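Kitchen and table check, Clirnis shared kitchen
Walked through by Josefien Van der Linden
November 11, 2020

Hi all! Same list as last time, with my notes after each line. I've marked things OK, FIX or WATCH, and if I went on too long about something you can blame the coffee.

Entry and floor
Mat lies flat, no curled corners: OK
Floor clear between the door and the sink: FIX. Two crates from the Lambrechts delivery were parked right where you'd step back from the counter. I moved them under the shelf, but please break them down when you get a minute.
Lights working: OK, and so much nicer with the new bulbs!

Fire and electric
Extinguisher on its hook, pin in, needle in the green: OK
Fire blanket reachable from the stove: WATCH. It's there, but somebody hung aprons over it. I took them off and they were back after lunch, grr.
Kettle cord: OK
Toaster crumb tray emptied: FIX. I got a good handful out of it.
Power strip by the window: OK. It's the 2,000 watt one, so kettle or hot plate, please, never the two together.

Stove and hot water
Knobs turn and click off: OK
Hood filter: WATCH. Greasy but passable, and I'd like it washed before January.
Water heater: OK. Meter next to it read 2,786 (it was 1,851 on the last sheet, if anyone is keeping track besides me).

Cold storage
Fridge at 5 degrees Celsius or under: OK
Labels with a name and a date: FIX. Three tubs of mystery soup, you know who you are.
Door seal: OK, wiped it while I was there.

Table, dishes and trash
Tabletop sound, no splinters: OK. I ran my hand along the edge and it's fine, and I still love that warm orange-brown wood.
Loose food on the trays: FIX. Uncooked rice gets everywhere and the grains are slippery underfoot once they hit the floor. Tip each tray over the bin before you carry it off.
Wrappers and tissues: FIX. Food boxes are for food! Anything crumpled goes straight in the trash, and then the box gets washed.
Knives and sticks: WATCH. Plastic knives count as knives on this sheet. Handles toward you when you reach into the rack, and go slow with anything long and thin.
Dish rack coating: WATCH. Run a finger along the wires now and then, and tell me if you feel a bare or rusty spot.
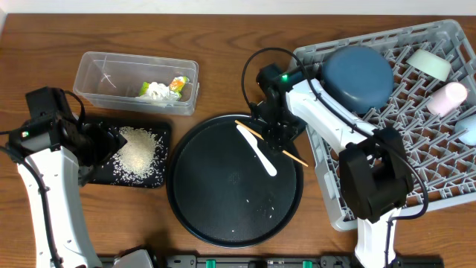
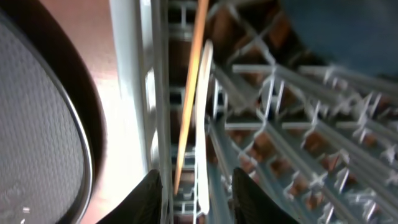
Still open from the last sheet
The Wurkodach shelf brackets have been tightened, finally, and I leaned on them pretty hard. First aid box is short on the small bandages, so I put those on the Pollgate order together with dish gloves in medium. The drawer by the sink still sticks. I gave it a rub with candle wax and it's a little better, but don't yank it, the front is only held on by two screws.

If you fix something off this list, write your initials and the day next to it on the paper copy inside the cupboard door. The pen is on a string now, so it should still be there when you look!

Josefien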